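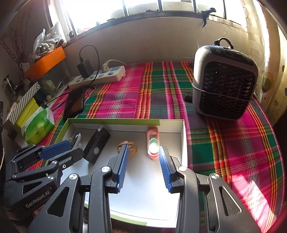 Samira Saliba schreibt mir unter den letzten Beitrag, bunte Tischdecken seien doch eher etwas fürs Gartenfest, drinnen mache einen so viel Farbe nach einer halben Stunde müde, und ob ich es nicht mal mit schlichtem Leinen probieren wolle.

Liebe Samira, ich habe es probiert! Zwei Jahre lang lag bei mir naturfarbenes Leinen, sehr fein, sehr erwachsen, und jeder Tee hat darauf einen Ring hinterlassen. Die karierte Decke verzeiht einfach alles. Magenta, Orange, Gelb, Grün, da kann kommen, was will. Und wenn die Sonne durchs Fenster draufscheint, dann leuchtet das halbe Zimmer mit, und ich habe sofort Lust, irgendetwas darauf auszubreiten und zu sortieren. Womit wir beim Thema wären, denn sortiert wurde diesmal gründlich.

Es ging um den Kleinkram mit Stecker. Ihr kennt das bestimmt: die Schublade im Flur, in die alles wandert, was ein Kabel hat, ein Kabel hatte oder vielleicht mal eins brauchen könnte. Bei mir klemmte sie seit dem Frühjahr. Man musste mit der flachen Hand hineingreifen und etwas herunterdrücken (immer dasselbe Netzteil, ich schwöre), bevor sie überhaupt aufging. Im Juli wollte ich fürs Wochenende bei Lise ein Ladekabel einpacken, habe keins gefunden, unterwegs eins gekauft und abends beim Ausräumen gleich mehrere davon in der Hand gehabt. Da war Schluss.

Also alles raus, alles auf den großen Tisch. 54 Teile! Ich habe wirklich gezählt, weil ich es Dirk Goossens versprochen hatte, der mit mir gewettet hat, dass es über vierzig werden. Dirk, du bekommst deinen Kuchen. Ich hatte auf dreißig getippt und fand das schon hoch.

Sortiert habe ich in fünf Haufen:

Brauche ich jede Woche
Brauche ich auf Reisen
Gehört zu einem Gerät, das es noch gibt
Gehört zu einem Gerät, das es nicht mehr gibt
Keine Ahnung

Der letzte Haufen war der größte, und mit dem habe ich mich auch am längsten aufgehalten. Mein Tipp dafür: einen Abend liegen lassen! Am nächsten Morgen fiel mir beim Zähneputzen ein, wozu der kleine runde Adapter gehört (zur alten Küchenwaage von Masri, die im Keller steht und bestens funktioniert), und damit war er gerettet. Bei allem anderen ist mir auch nach zwei Kaffee nichts eingefallen. Das ging zum Wertstoffhof.

Und jetzt zu meiner Lieblingsfrage, worin man das Übriggebliebene aufbewahrt. Ich habe über die Jahre einiges ausprobiert. Den Kabelorganizer von Clunaso zum Beispiel, so eine Mappe mit Gummischlaufen, in die man alles einzeln einfädelt. Sieht am ersten Tag großartig aus! Am zehnten Tag steckt die Hälfte lose in der Reißverschlusstasche, und die Schlaufen sind leer. Dann die durchsichtigen Einsätze von Prollow, die sind stabil und lassen sich gut auswischen, passten bei mir aber einen Fingerbreit nicht in die Schublade. Einen Fingerbreit! Die stehen jetzt im Bad und machen sich dort sehr nützlich.

Geblieben bin ich bei flachen Kartons. Offen, rechteckig, innen weiß, außen gern bunt. Innen weiß ist für mich wichtiger als alles andere, denn man sieht auf einen Blick, was drinliegt, auch die winzigen Sachen. In einer dunklen Kiste verschwindet ein schwarzes Ladegerät sofort, auf weißem Grund springt es einem entgegen. Und flach muss er sein, weil sich dann nichts stapelt. Sobald ich stapeln kann, stapele ich, da kenne ich mich.

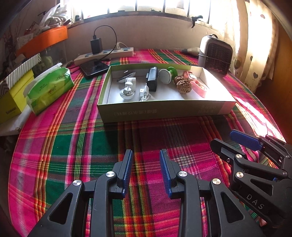 Wichtig ist dann noch die Reihenfolge beim Einräumen. Ich lege zuerst die Dinge hinein, die eine feste Form haben, also alles Runde und Kastige, und zwar nebeneinander, von links nach rechts. Kabel kommen erst danach. Wer mit den Kabeln anfängt, hat am Ende ein Nest, auf dem die Geräte herumkippeln. Ein Kabel rolle ich locker über drei Finger auf und lege es so hin, dass der Stecker obenauf liegt. Keine Klammern, keine Kabelbinder, höchstens ein Stück Wollfaden bei den ganz langen. Raed Karaki hat mir mal gezeigt, wie man sie in einer Acht wickelt, damit sie sich nicht verdrehen, und bei Verlängerungskabeln mache ich das seitdem auch brav so. Bei den kurzen Ladekabeln bin ich ehrlich gesagt zu faul.

Ach ja, und das Beschriften! Ich hatte mir extra kleine Papierfähnchen von Grekance besorgt, die man um das Kabel klebt. Sie halten gut, solange man sie nicht mit frisch eingecremten Händen anfasst (frag nicht). Auf meine habe ich nicht den Kabeltyp geschrieben, sondern das Gerät: Zahnbürste, Lampe Schlafzimmer, Kopfhörer. Das ist viel schneller zu lesen, gerade morgens, wenn der Zug in einer Viertelstunde fährt. Wer zu mehreren wohnt, kann auch Farben nehmen. Yesenia Becerra hat für jedes Familienmitglied eine Farbe Klebeband und schwört darauf, weil seither keine Diskussionen mehr am Frühstückstisch stattfinden, wem das lange Kabel gehört.

Gedauert hat das Ganze bei mir rund 10 Stunden, auf mehrere Abende verteilt. Klingt viel, ich weiß! Aber da ist alles drin, auch das Ausprobieren, was noch lädt und was nicht, und das ist bei so alten Sachen eine herrliche Beschäftigung. Ich habe nebenher Hörbücher gehört und eine ganze Kanne Pfefferminztee getrunken. Auf der karierten Decke, Samira, ohne Untersetzer!

Die Schublade geht jetzt mit einem Finger auf. Darin stehen zwei Kartons, vorne der für jede Woche, hinten der für die Reise, und daneben ist sogar Platz für die Taschenlampe, die vorher auf dem Schuhschrank lag und dort ständig heruntergefallen ist. Was zu den vorhandenen Geräten gehört, ist direkt zu den Geräten gewandert, das Netzteil vom Mixer also in den Schrank mit dem Mixer. Darauf hätte ich auch früher kommen können.

Noch eine Frage von Lise Chan, die ich gleich mitbeantworte: Nein, ich hebe keine Originalverpackungen auf, nur um sie aufzuheben. Schöne, stabile Kartons ohne Deckel aber schon, wenn sie in eine Schublade passen. Vorher messen! Innenmaß der Schublade, Außenmaß vom Karton, und an den Griff denken, der bei manchen Schubladen innen mit Schrauben vorsteht. An genau so einer Schraube ist mir der erste Karton aufgerissen.

Als Nächstes ist die Batterieschale in der Küche dran. Falls jemand von euch eine gute Lösung für Knopfzellen hat, schreibt mir bitte in die Kommentare, ich habe lauter einzelne in unterschiedlichen Größen und bin für jeden Hinweis dankbar. Die Tischdecke bleibt übrigens liegen, mindestens bis zum Herbst.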